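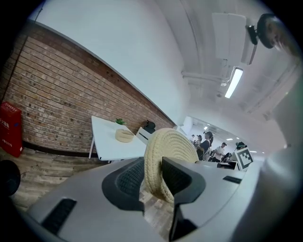
*Fig. 1. Hand-held gripper closed on a ring of coiled natural fiber. One finger pad has a textured mesh face, and the square printed tag sits on the body.*

# Week 3 handout: looking hard at the Moluscombe hand-held kit

Okay, this is the write-up I promised on the Moluscombe, the hand-held gripper kit that Söderlund sells out of their Zesildale office. We have it on trial until the end of June and then the department has to say yes or no. I'd like your reviews to feed into that, so please read this before Saturday's lab (yes, Saturday, sorry, the room was taken all week).

## What you get for the money

The basic kit is two grippers, a charger, a sheet of printed tags and a year of access to their upload service. There's a bigger bundle with a padded case and spare fingers, and I wouldn't bother. The spares can be ordered one at a time and the case is enormous.

The grippers are the nice part! You squeeze, the fingers close, and everything you do gets logged so it can be used later to train an arm. No arm needed on the day, which for a course our size is the whole attraction.

## Grasping woven stuff

I asked for coiled and woven objects this term because they're annoying in an interesting way. A mug is stiff. A ring of coiled fiber has some give and a ridged surface, and it doesn't have an obvious handle, so you have to decide where to take hold of it. In Fig. 1 the ring is held upright between the fingers. There's a small bowl of the same coiled fiber on the white table behind it, and I'd like you to think about how you'd approach that one differently. Rim? Side? From above with the fingers wide open? Write your guess down before you touch anything.

Look at the two fingers as well, since they don't match in shape. Left is rounded, right is angular with a gray inset. I went back and forth on whether that matters for thin objects and I still don't have a firm view, so tell me yours.

## My numbers so far

I logged 157 grasps over a couple of afternoons and kept 131 of them. The rest I threw out for boring reasons: I let go too early, or I started recording before I'd picked up the tool properly. Upload took roughly 2 hours for the lot on the campus network, and I have no idea how that compares with anybody else's service. Do the upload overnight if you can.

## Things I like

- Setup is quick. I was recording before my coffee got cold.
- The log viewer lets you tag a bad grasp right away, and you should, because you won't remember which one it was later.
- Support answered my email the same day.

## Things I don't

- The manual. It's clearly been stitched together from two older manuals and the page on calibration contradicts itself (use the second version).
- My wrist got tired well before the battery did. Take breaks.
- The upload service wants a separate account for every group. I've made them for you, and the logins are on the course page.

## What you hand in

One page, per group, on whether you'd buy it. Pick a task, say what you tried, give me your kept and discarded counts, and include one grasp that went badly with your best explanation. I don't need a polished report! Bullet points are fine.

If your group did the Bivthorpe warehouse reading last week, add a paragraph on whether this kit would be any use there. I have my doubts about the heavier boxes, but the small parcels section might be a decent match.

Bring something woven from home if you've got it, a coaster or a little basket, nothing precious. Put the grippers back on the charger when you leave.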